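Speaker notes, Hultdale session, 30 minutes

Start with the binder. The Nonumen handling guideline has 332 clauses. Ask for hands: who has read past clause 90? Wait. Then move on.

My complaint is with the word "rigid". Most of the grip rules assume the part keeps its shape. Flillcombe copied them straight into its cell procedure and called the job done.

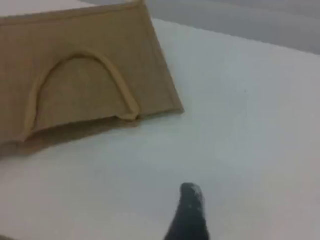
Slide 4. Fingertip and raised arch, open tabletop between.

Ask what a safe approach distance means at this point. The guideline gives one number for every material. I don't buy it. Where did the number come from? The annex cites 800 trials, all on metal blocks.

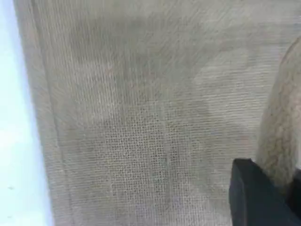

Slide 5. Gripper finger at the cloth, close up.

Clause on "surface condition": the operator confirms the material is uniform. Look at the patch of darker tone and ask the room who would sign that form. Pause here, let them argue.

Sproģis wrote a better rule. One line: state what you checked and how. It's short, and people may follow it. I still want to see an audit before I praise it. 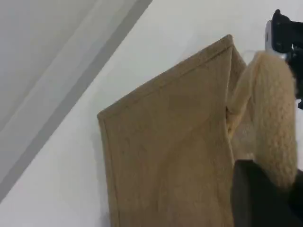

Folds and layers come next. A force limit set for one thickness says very little about two. The guideline is silent on this, and "use good judgment" is no limit at all.

Skip the certification slide if we're running late. Take questions from the back first.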